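Put the Knife Down, and Write Down How

81 shares | 6 comments

The rulebook we use at Codholm for kitchen robots runs to 523 pages. I have read it twice, the second time on a train with nothing else to look at, and I can report that it is very good on plugs. It is good on paint as well. There is a table of acceptable warning yellows that I would happily hang in the hall. On the subject of what a robot should do while it is holding something sharp, it offers a paragraph, and the paragraph says the operator shall exercise due care.

Due care is a lovely phrase. It has the great merit of having already been exercised by whoever wrote it down, leaving none of it for the rest of us.

I sit on the working group that is meant to fix this. We meet on a Thursday, in a room in Sedgwick with a radiator that nobody has the authority to turn off, and we argue about words. The last session went on whether a butter knife is a blade. The Famum people said yes, on the grounds that it has an edge. The Prellar people said no, on the grounds that they sell a breakfast machine. We broke for lunch with the question open and the sandwiches already cut, by a person, using a tool outside the scope of the document.

My own view is dull and I have held it for years. A rule for robots ought to be something you can check by looking. "Blades shall be left with the handle towards the person" can be checked by looking. "Blades shall be handled in an appropriate manner" can be checked only by asking a lawyer, and by then somebody has a plaster on.

The same goes for practice runs, where most of the bad habits come from. A simulated kitchen is cheap and forgiving -- you can drop a loaf in it all afternoon -- and so it gets set up in ways no cook would put up with. The knife on the test table has its yellow handle pointing away from the robot and its blade towards the front edge, with a thin utensil on one side and a thin metal utensil on the other. It's a perfectly fair test of whether a machine can find a handle. Our rulebook has no opinion on whether the machine should reach across the blade to get it. 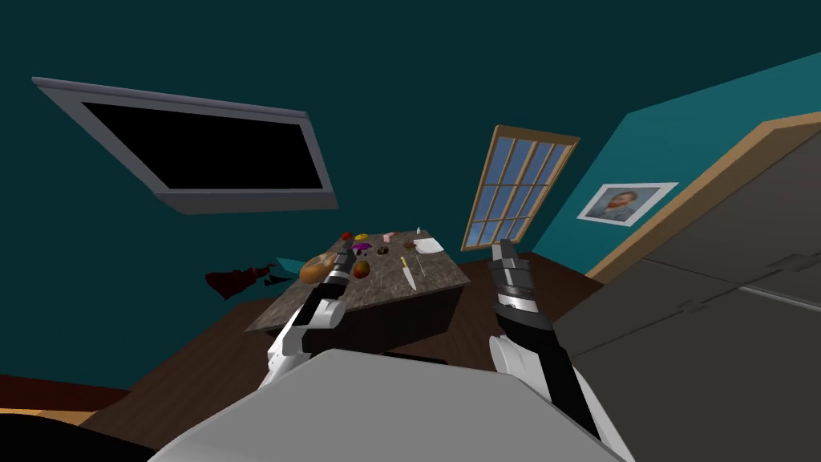
What I would put in instead

I have four rules, and they fit on a postcard, which has counted against them.

First, the sharp thing is dealt with before anything else on the table. Fruit can wait.

Second, the arm goes round a blade and never over it, even in simulation, even when over is quicker. I am told this will cost time. So does walking to the crossing.

Third, every practice layout is written down along with its result. A success rate with no layout attached is a restaurant review that leaves out the food. If the knife was lying the easy way round in every run, I should like to know that before I stand next to the real machine.

Fourth, somebody who cooks has to read the rules before they are printed. I proposed this in July and was asked what qualification I had in mind. I said dinner. It is in the minutes as "member to clarify".

The usual objection is that detailed rules go out of date. Some do. The section on floppy disks in our current edition has not aged well, and I believe it is still compulsory. But knives have looked much the same for a long while, and so have fingers, and I'm willing to risk a rule about the two of them surviving until the next edition.

The other objection, made more quietly and usually near the coffee, is that a rule you can check is a rule you can be caught breaking. I have no answer to that one. I think it is the best argument for my postcard that anyone has made so far, and I have asked for it to be minuted too.

81 shares | 6 comments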